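Work Surface Organization in a Shared Student Workshop
Project report, Clanton Workshop Course
2024-08-03

3. Method

The two work surfaces were treated separately. The near table was assigned to tasks in progress, and items were to be returned to storage at the end of each session. Each item left out was logged by type and by the side of the table on which it was found. The February log contains 351 entries, of which 80 are soft goods: straps, thread, cord and cloth. Tape was used to mark a boundary on the tabletop. 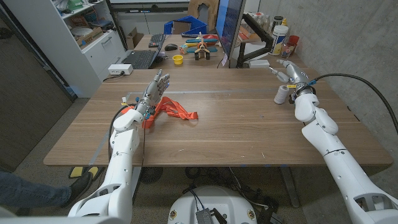 Figure 1. Near table with orange strap, spool of thread and tape line.

Soft goods were the hardest class to store. A strap left unfolded takes up more of the surface than its weight or value would suggest, and its loose end tends to cross into the next work area. Thread was easier to handle, as a spool stands upright in a small footprint. Straps are now folded and banded before storage.

The desk and the shelf storage were surveyed next. Small parts were grouped in trays under the Cisum labeling scheme, which allows 16 categories. Boxes and canisters were permitted on the desk if they stayed clear of the monitor arm.

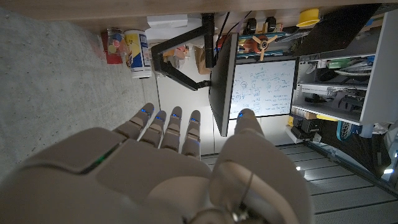 Photo: Plalberg project group

The blue tray of small parts and the brown cardboard box share a shelf with a toy propeller and a yellow cup. Mixed storage of this type was recorded as one location. The whiteboard was excluded from the survey.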